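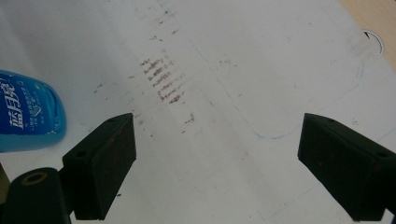
Call for Participants: Household Laundry Stain Panel

Sismont Textile Testing
Plukurberg site
Posted Dec 5, 2021

Sismont is recruiting 24 adults for a consumer panel on the removal of everyday food stains from cotton and cotton-blend fabric. Panel members wash supplied test cloths at home, grade the results against a printed scale, and return the cloths to the Plukurberg site for instrument readings. The panel supplements laboratory wash trials completed in November under the study name Kereama.

Background

Laboratory trials use fixed water hardness, fixed load weight and new machines. Homes vary in all three. The Kereama trials gave consistent results for coffee and tomato, and inconsistent results for cooking oil at low temperatures. The home panel is intended to show how much of that spread remains under ordinary conditions of use.

Who can take part

Applicants must be 18 or older and live within the Plukurberg delivery area. They must have sole or shared use of a working washing machine with a selectable cold cycle. Front-loading and top-loading machines are both accepted. Machines in shared laundry rooms are accepted if the same machine can be used for every wash.

Applicants must be able to tell small differences in color. A short color matching test is given at the intake visit. Glasses and contact lenses may be worn. Tinted lenses may not be worn during the test or during grading.

The following are excluded: employees of detergent or appliance manufacturers, anyone with a known skin reaction to enzyme detergents, and anyone who has served on a Sismont panel since the start of November.

What is involved

The study runs for 4 weeks. Each participant attends one intake visit at the Plukurberg site and one closing visit. The intake visit covers consent, the color matching test and a practice grading session. 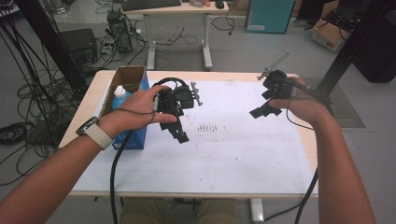
After intake, participants receive a sealed box of pre-stained cloths, measured detergent portions and a grading booklet. One set of cloths is washed each week with a normal household load. Participants record the cycle, the temperature setting, the load type and the drying method. Cloths are air dried flat, out of direct sunlight, and graded the following day in daylight near a window. Tumble drying sets some oil stains and makes the cloth unusable for measurement.

Grading is done on a five-step scale, from no visible change to no visible residue. Half steps are permitted. Cloths should not be compared with those from earlier weeks, and grades should not be altered once entered. If a wash is missed or a machine stops mid-cycle, note it in the booklet and continue with the next set. Do not rewash.

No bleach, stain remover or fabric softener may be used in a test load. The supplied detergent is unscented and is marked only with a code letter. Its composition is not disclosed to participants until the study has closed, except on medical grounds.

Payment

Participants who complete all weekly washes and both visits receive $400. Participants who withdraw after the intake visit receive $100. Payment is made by check or bank transfer after the cloths have been checked in. Parking at the site is free. Mileage is not reimbursed.

Data handling

Names and addresses are held separately from grading results and are deleted when payment has cleared. Results are reported by participant code. Photographs of returned cloths may be used in the study report.

How to apply

Request a screening form from the panel desk at the Plukurberg site, in person or by mail. State the make, model and approximate age of your washing machine, and whether your home has a water softener. Incomplete forms are not processed. Forms are reviewed in order of receipt, and qualified applicants beyond the first 24 are placed on a reserve list.

Questions about eligibility or the consent form should be addressed to Hemi Tomoana, Panel Coordinator. Questions about an earlier panel, including late payment, go to the accounts desk.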